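4 Setting up the table and placing small items

Applies to: Mandilum white-top table, fixed legs. For the folding version, see the Stustutum supplement.

4.1 Before you start

The table is to be assembled and standing on its final site before any of the steps in this section are carried out. Moving it afterwards will undo the levelling.

You will need:
Spirit level
Soft lint-free cloth
Mild washing-up liquid, diluted
4 mm hex key (supplied)

4.2 Positioning

1. Stand the table with its long back edge facing a plain wall. A pale, unpatterned wall is preferred, as small dark items are easier to pick out against it.

2. Leave a gap of 70 mm between the back edge and the wall. Do not push the top hard against the plaster.

3. Place the spirit level across the top, first from left to right and then from front to back. Adjust the feet with the hex key until both readings are true.

4. Tighten the locking ring on each foot by hand. Do not use pliers.

Note: On uneven floors the reading may drift after the first few days. Check it again after 16 hours and once more at the end of the first week.

4.3 Preparing the surface

1. Wipe the top with the damp cloth, working towards the front edge.

2. Dry it at once with a clean part of the cloth.

3. Look along the surface from a low angle. Remove any grit, which will scratch the matte finish when an item is slid across it.

CAUTION: Do not use polish, wax or spray cleaner. These leave a sheen that cannot be removed without damaging the finish.

4.4 Lighting

Soft, even light is recommended. Direct sun or a single strong lamp produces hard shadows, and black items placed close together may then be read as one. If a lamp must be used, turn it towards the wall.

4.5 Placing the items

1. Set down the larger item first, near the middle of the top. For the basic layout this is a compact black box, such as a RealSense box, with the printed lid facing up.

2. Turn the box to an angle so that the top and two sides can be seen from the front of the table.

3. Set the smaller square block to the right of the box.

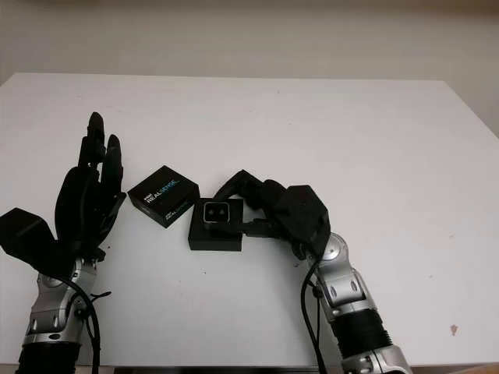
4. Check that neither item rocks. If one does, lift it and wipe underneath before putting it back.

5. Keep both items at least 200 mm from the front edge. The corners of the top are not supported from below and should be kept clear of anything heavy.

Note: Lift items when moving them. Dragging is the most common cause of marks on the top, and the Prutlow surface guarantee does not cover it.

4.6 Close layout

Use this layout where the two items must be handled as a pair. The block serves as the reference point and is not moved once placed.

1. Lay the block flat, with the side bearing the small square recess facing up.

2. Bring the larger item in from the left until it is resting on the block or just above it. Keep the lettering towards the front. 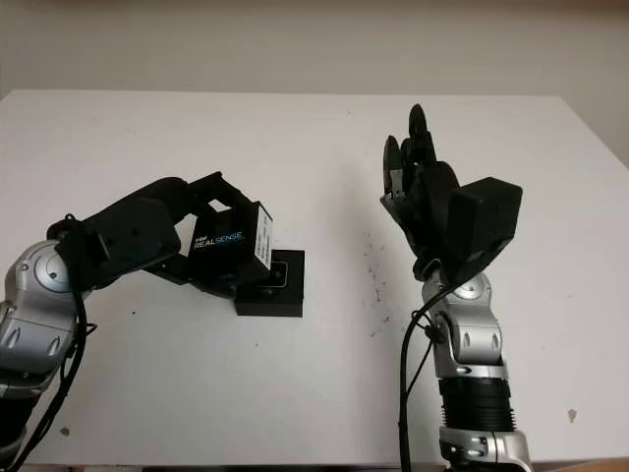 3. Do not press down. The block will mark the top if loaded from above.

4. To return to the basic layout, raise the larger item clear of the block before moving it sideways.

4.7 Care

Wipe the top weekly. Ink and pencil marks can be lifted with a Fagundes dry pad used without water. Replacement feet and locking rings are ordered by part number (see section 9).

Section revised in October by Fulgencio Montes.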